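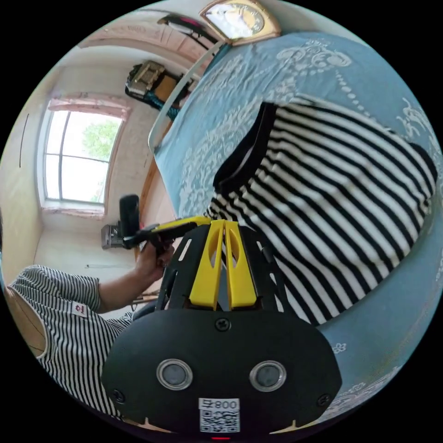 4. Yellow next to black

4.1 What people remembered

The strongest result in the whole study came from the pair we had almost left out. When visitors to the Vunbridge market hall were asked to name the colors of objects they had handled the day before, yellow next to black was recalled more often than any other pair, well ahead of red next to white. We find this exciting, as the objects themselves were so plain: tape measures, flashlights, garden shears, a lunch box. Few of our visitors could say what shape the lunch box was. Nearly all of them could say it was yellow with a black lid.

The contrast in lightness must do a good deal of the work. Yellow is the only strong color that is also very light, so it keeps its edge against black even when the part is small. Figure 2 shows the arrangement we mean, with bright yellow parts standing against black ones. Swap the yellow for dark blue and, on our account, the outline should weaken long before the color itself is lost. That is just what happened with the blue-handled shears, which visitors often remembered as "all black."

Lightness can't be the full story, though. White next to black has more contrast still, and it did poorly - so poorly that we checked the answer sheets twice. Ekinci's earlier work on shop shelves in Değirmenci offers a lovely clue. Her shoppers had names ready for the yellow goods ("the wasp one," "the taxi one") and used these names with each other while they shopped. A pair of colors that already has a nickname is easy to carry home in the head.

4.2 Worn and faded objects

We were also curious about age. The Plasano collection let us borrow household tools going back to 2008, many of them scratched and sun-bleached, and we mixed these in with new ones. Faded yellow held up very well. Visitors tended to recall it as brighter than it was, and when given a set of paint chips they picked a fresh, clean yellow for a handle that had turned close to cream. Faded red got no such help and was often matched as orange or brown.

Duygu Ekinci has suggested repeating this part in June, when the hall's roof lights give much stronger daylight. We would expect the gap between yellow and red to narrow there, and the chips are already cut.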